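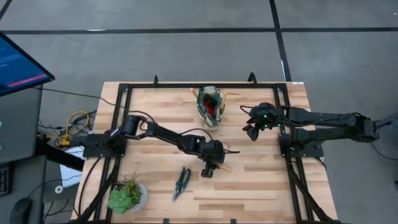 Brikwood Bench Oil, Model 1342
Penetrating finish for butcher-block and other solid wood work surfaces. Supplied ready to use. Do not thin.

Application
Sand to 200 grit and remove dust. Wipe on with the grain. Remove excess after 36 minutes.
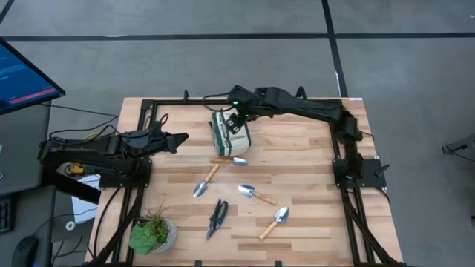
Maintenance
Recoat when water no longer beads. Clean with a damp cloth; avoid ammonia. 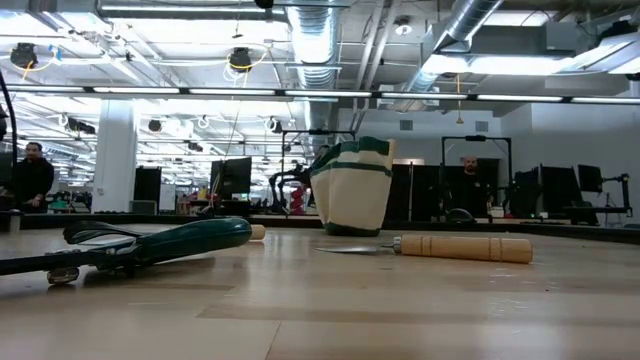

Photo: Genalyn Salazar

Storage
Keep above 60 °F with the lid closed. Lay used rags flat outdoors to dry.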